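4.2 Quiet hours and the returning guest

When we first sat down with the guest diaries from the Dillbridge, we had rather expected the pool and the breakfast room to fill most of the pages, as they so often do in studies of resort hotels. They do appear, and fondly too, but what our guests came back to again and again was the stretch of the afternoon between lunch and the evening meal, when the terraces emptied and the house grew still. Of the 467 diaries we collected, the 33 written by guests on a third or later stay dwell on these hours at the greatest length - several give them a page or more for every day of the visit.

We read each diary twice, first for mentions of place and then for mentions of time, and two of us coded every entry separately before comparing notes over what became some very long and pleasant evenings.

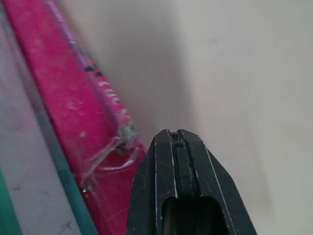 Figure 3.

Banafsheh Ansari, commenting on an early draft, felt that we had made too much of silence as such, and that guests at a hillside hotel may simply be tired by the climb back from the beach and glad of a chair. It is a fair point, and we have gone back to the diaries with it in mind. Tiredness is certainly there, especially in the first days of a stay. Yet the returning guests write about the afternoon even on days when they never left the grounds, and they tend to name a favorite spot - a bench, a landing, a certain corner of the library - to which they had looked forward since their last visit. We take up these favorite spots in Section 4.3.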